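중고 LP와 CD, 집에서 손질하고 보관하는 요령

90년대 록 음반을 중고로 모으다 보면 상태가 제각각인 물건이 들어온다. 창고에 오래 있던 LP, 케이스가 깨진 CD, 담배 냄새가 밴 재킷, 라벨이 반쯤 떨어진 데모 테이프까지 다양하다. 전문 장비 없이 집에서 할 수 있는 손질 방법을 항목별로 적었다. 희귀반이거나 값이 나가는 초판이라면 무리하지 말고 전문점에 맡기는 편이 낫다.

준비물

극세사 천 두 장, 카본 섬유 브러시, 정제수, 주방용 중성세제, 부드러운 염소털 붓, 새 속지와 겉비닐. 정제수는 약국에서 판다. 수돗물은 마르면서 골 사이에 석회 자국을 남기므로 마지막 헹굼에는 쓰지 않는다. 극세사 천은 섬유유연제 없이 따로 빨아 둔다. 유연제 성분이 판에 옮으면 바늘에 찌꺼기가 낀다.

LP 먼지 털기

재생하기 전마다 한다. 판을 턴테이블에 올려 돌리면서 카본 브러시를 골에 살짝 댄다. 누르지 않는다. 한두 바퀴 돌린 뒤 브러시를 바깥쪽으로 천천히 빼면 먼지가 딸려 나온다. 브러시에 묻은 먼지는 손가락으로 만지지 말고 손잡이 모서리에 털어 낸다. 손의 기름이 묻은 브러시는 그다음 판을 더 더럽힌다.

겨울에는 정전기 때문에 털어도 금세 다시 붙는다. 가습기를 틀어 놓거나 종이 속지를 정전기 방지 속지로 바꾸면 훨씬 덜하다.

LP 물세척

지문, 곰팡이, 끈적한 얼룩은 마른 브러시로 안 된다.

1. 라벨을 가린다. 라벨보다 조금 큰 플라스틱 뚜껑 두 개를 양면에 대고 손으로 눌러 잡는다. 시중에 라벨 보호대도 있는데 Lerkex 제품을 써 보니 고무 테가 얇아 물이 조금 샜다.

2. 정제수 200ml에 중성세제를 두 방울 떨어뜨린다. 더 넣으면 헹구기만 힘들다.

3. 천에 적셔 골 방향으로 원을 그리며 닦는다. 중심에서 바깥으로 가로질러 닦으면 흠집이 난다.

4. 정제수만 묻힌 다른 천으로 두 번 헹군다.

5. 식기 건조대에 세워 말린다. 드라이어와 직사광선은 판을 휘게 한다. 완전히 마르기 전에 속지에 넣으면 곰팡이가 다시 핀다.

78회전 셸락판은 재질이 달라서 알코올이 들어간 세척액을 쓰면 표면이 녹는다. 헌책방에서 묶음으로 사면 가끔 섞여 있으니 확인한다.

CD 닦기

CD는 중심에서 바깥으로 직선으로 닦는다. LP와 반대다. 원을 그리며 닦다가 생긴 흠집은 신호를 길게 끊어 먹어서 보정이 잘 안 된다. 인쇄면도 조심해야 한다. 기록층은 인쇄면 바로 밑에 있어서 긁히면 복구할 방법이 없다. 치약으로 문지르라는 글이 많은데 얕은 흠집이 줄어드는 대신 전체가 뿌옇게 되는 경우가 많았다. 권하지 않는다.

빛에 비춰 보아 바늘구멍 같은 점이 보이면 알루미늄층이 상한 것이다. 읽히는 동안 파일로 백업해 둔다. 소규모 레이블에서 적은 수량만 찍은 음반은 다시 구하기 어려우니 이것부터 한다.

케이스와 부클릿

경첩이 부러진 주얼 케이스는 고치지 말고 바꾼다. 빈 케이스는 규격이 같아서 어느 회사 것이든 맞는다. 속 트레이의 이가 빠졌으면 트레이만 갈아도 된다.

가격표 스티커는 드라이어의 약한 바람을 10초쯤 쐬고 모서리부터 눕혀서 떼어 낸다. 플라스틱 위에 남은 끈끈이는 식용유를 면봉에 묻혀 문지른 뒤 세제로 씻는다. 종이 재킷에는 기름을 쓰면 안 된다. 종이 위의 끈끈이는 미술용 지우개로 굴려서 조금씩 떼어 낸다.

부클릿이 서로 달라붙었을 때 억지로 벌리면 사진이 뜯긴다. 붙은 지 오래된 것은 포기하고 그대로 두는 것도 방법이다.

냄새 빼기

담배 냄새나 지하실 냄새는 판보다 재킷에 배어 있다. 판을 꺼내고 빈 재킷만 뚜껑 있는 플라스틱 상자에 세워 넣는다. 바닥에 베이킹소다를 담은 접시를 두고 뚜껑을 닫는다. 가루가 재킷에 닿지 않게 한다. 13일 두었다가 꺼내니 지하실 냄새는 거의 가셨고 담배 냄새는 약간 남았다. 남은 냄새는 그늘에서 바람을 쐬며 뺀다. 탈취 스프레이는 종이에 얼룩을 만든다.

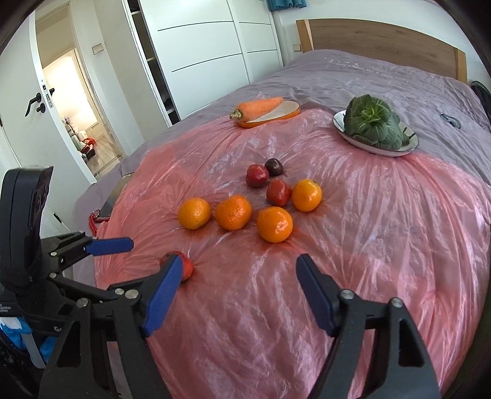
카세트 데모 테이프

라벨이 떨어지려고 하면 풀 대신 중성 양면테이프를 얇게 잘라 붙인다. 풀은 종이를 울게 한다. 오래 안 튼 테이프는 재생하기 전에 끝까지 빨리 감았다가 되감는다. 감긴 힘이 고르게 되어 씹힐 위험이 줄어든다. 안쪽의 압력 패드가 떨어져 있으면 소리가 먹먹하다. 나사로 조립된 카세트라면 열어서 패드만 옮겨 달 수 있다. 접착식은 여는 순간 껍데기가 깨지기 쉽다.

플레이어 헤드는 면봉에 이소프로필 알코올을 묻혀 닦는다. 고무 롤러에는 알코올 대신 물을 살짝 묻힌 면봉을 쓴다.

보관

LP는 반드시 세운다. 눕혀 쌓으면 아래쪽 판이 휘고 재킷에 둥근 자국이 생긴다. 너무 빽빽하게 꽂아도 꺼낼 때 모서리가 닳으니 손가락 두 개가 들어갈 틈을 둔다. 겉비닐은 입구가 위로 가게 씌우고, 속지는 입구가 옆을 보지 않게 돌려 넣는다. 먼지가 덜 들어간다.

난방 배관이 지나는 벽과 창가는 피한다. 장마철에는 칸마다 제습제를 넣고 물이 차면 바로 비운다. 선반은 책장보다 깊고 튼튼해야 한다. LP는 보기보다 무거워서 얇은 선반은 가운데가 처진다.

독자 질문

Raili Honkanen 님이 휜 판을 유리판 사이에 끼워 펴도 되느냐고 물었다. 살짝 휜 정도라면 평평한 유리 두 장 사이에 넣고 책을 얹어 실온에 몇 주 두면 조금 나아진다. 오븐에 넣는 방법은 온도 조절이 어려워 판을 버리기 쉽다.

Wian Sithole 님은 겉비닐 두께를 물었다. 자주 꺼내 듣는 판은 두꺼운 것, 꽂아만 두는 판은 얇은 것이 편하다. 두꺼운 비닐은 칸을 꽤 차지한다.

5월 2일 수정: 물세척 항목의 세제 양을 고쳤다.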